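**复合纸罐**(英语:composite can),又称纸筒罐、螺旋卷绕纸罐,是以多层纸板为罐身主体、内衬阻隔材料、两端以金属或塑料构件封合的刚性包装容器,常用于薯片、坚果、奶粉、咖啡粉、可可粉、食盐及冷藏面团等产品。其横截面多为圆形,也有椭圆形和圆角方形的变体。

## 名称与分类

中文文献中“复合罐”“纸罐”“纸筒”三词常混用。严格而言,“纸筒”指两端未必封合的管状制品,“纸罐”指带底盖的容器,“复合罐”则强调罐壁由两种以上材料层合而成。

按成型方式,复合纸罐可分为三类:

- **螺旋卷绕式**:多条纸带以一定角度斜向缠绕于固定芯轴,连续成管后切断。生产速度高,适合圆形罐。
- **平卷式**:单张或多张纸板与芯轴垂直卷绕,罐壁无斜向接缝,可制成非圆截面。
- **单层搭接式**:以预先层合的片材卷成筒形,沿纵向搭接热封,罐壁较薄,用于重量较轻的内装物。

## 结构

### 罐身

典型的螺旋卷绕罐身由内向外依次为内衬层、结构层和标签层。

内衬层直接接触内装物,一般为铝箔与聚乙烯、离子型聚合物或聚丙烯的层合材料,承担阻隔氧气、水蒸气和油脂的功能。对阻隔性要求较低的产品可采用镀铝薄膜,或采用涂布防油纸。内衬接缝通常采用折边热封,使塑料面与塑料面贴合,避免铝箔裁切边直接暴露于罐内。

结构层由一层或多层再生纸板构成,提供轴向抗压强度和径向刚度。相邻纸层的接缝须相互错开,否则罐壁在接缝处强度下降,并可能在外表面形成可见的螺旋凸痕。

标签层为印刷纸或印刷薄膜,在卷绕末段与罐身同步贴合。螺旋贴标时,图案须按卷绕角预先作斜向排版,展开后的标签呈平行四边形。

### 底盖

底盖多为镀锡或镀铬薄钢板冲压件,通过双重卷边与罐身结合。与金属罐不同,纸罐卷边内夹持的是可压缩的纸壁,卷边压力过大会切断内衬,过小则形成渗漏通道。全纸底盖近年来用于提高回收时的材料单一性,其密封依靠热封或感应加热完成。

### 顶部封口与外盖

顶部封口主要有易撕膜、易拉金属盖和金属环加膜三种形式。易撕膜以热封方式固定于罐口翻边,撕开力由密封层配方控制。罐口之上通常另加一只塑料外盖,供开启后反复闭合。外盖本身不构成气密封,开启后的防潮能力明显低于未开封状态。

## 制造工艺

螺旋卷绕生产线一般包括放卷、涂胶、卷绕、切断、翻边、封底等工位。

纸带从放卷架引出后经过涂胶辊,单面或双面涂布聚乙酸乙烯酯乳液或糊精类黏合剂,再以设定角度进入芯轴。驱动皮带包绕于筒体外侧,依靠摩擦带动筒体旋转并轴向推进。卷绕角由纸带宽度和芯轴直径共同决定,三者中任意两者确定后,第三者即被限定。因此更换罐径时,纸带宽度或卷绕角必须随之调整。

连续成型的筒体先切为含多只罐身的长段,静置或经调湿后再切为单只罐身。过早翻边时,黏合剂尚未充分固化,罐口易出现分层;含水率过低时,纸纤维变脆,翻边处易开裂。

波卡里(Pokari)生产线采用双皮带驱动与在线多刀切断,额定速度为每分钟317只罐身。早期的单刀机型须在每次切断后回退刀架,产量受回程时间限制。莫文(Moven)系列卷绕机则将内衬热封改为感应加热,用于含厚铝箔的内衬材料。

## 性能与检验

复合纸罐的常规检验项目包括轴向抗压、卷边尺寸、内衬完整性、泄漏和撕开力。

**轴向抗压**以两块平行压板匀速加压测定,记录罐身屈曲前的最大载荷。斯凯纳韦克(Skenaveck)检验规程将空罐的最低值定为900牛,试样须在恒温恒湿条件下完成调湿后方可测试。纸板强度随含水率上升而下降,未经调湿的数据不宜相互比较。

**泄漏检验**采用负压水浴法或染色渗透法。前者用于已封合的整罐,后者用于定位卷边或内衬接缝处的通道。染色液应自罐内侧加入,自外侧加入时结构层的毛细吸收会掩盖实际渗漏位置。

**撕开力**分为起始力与持续力两项。两者差值过大时,使用者在破开封口后容易用力过猛,使易碎内装物溢出。

阿拉塞利·阿尔卡拉斯(Araceli Alcaraz)在对螺旋罐失效样品的分析中提出,渗漏多集中于内衬接缝与底部卷边的交汇处。该处材料厚度发生突变,卷封滚轮经过时局部压力高于周边。其建议的改进措施是降低接缝折边厚度,并在折边两侧补充密封胶。

## 运输与陈列

圆柱形容器在方形外箱中的空间利用率低于矩形容器。正方排列时,圆柱所占截面的理论比例约为78.5%;六方密排可提高至约90.7%,但外箱内壁附近仍会出现空隙。实际装箱多采用正方排列,以便机械手成排抓取和外箱尺寸模数化。

细长罐型的高径比较大,直立时对侧向冲击较敏感。层板前缘设置挡条可限制罐体向外滑移,但挡条高度不宜遮蔽标签下部的品名与条码。同一产品线的不同口味通常沿用相同罐型,以罐身底色区分,补货人员和消费者可在较远距离上辨识品种。 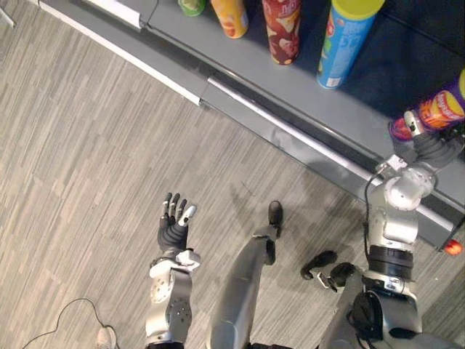 ## 回收与环境影响

复合纸罐的回收难点在于材料组分多样。罐身纸板可在水力碎浆机中解离,但内衬铝塑层、金属底盖和残余黏合剂须另行分离。部分地区将其归入金属包装流,利用磁选分出带钢底的罐体;另一些地区则归入纸包装流,要求事先去除底盖。两种做法均会损失一部分材料。

佩尔西·普马(Percy Puma)将纸罐的可回收性设计归纳为4个变量:纤维质量占比、内衬可剥离性、底盖材质和黏合剂水溶性。在孔多里(Condori)试点项目中,全纸底盖罐与钢底罐分别进入碎浆工序,历时11个月。试点结果显示,全纸底盖罐的纤维得率较高,内衬碎片对筛板的堵塞则未见明显改善。

减薄内衬可提高纤维占比,但会缩短高油脂食品的保质期。对薯片类产品而言,氧气透过率上升将加快油脂氧化,通常须配合充氮包装或缩短流通周期。

## 参见

- 金属罐
- 双重卷边
- 纸板
- 气调包装
- 软包装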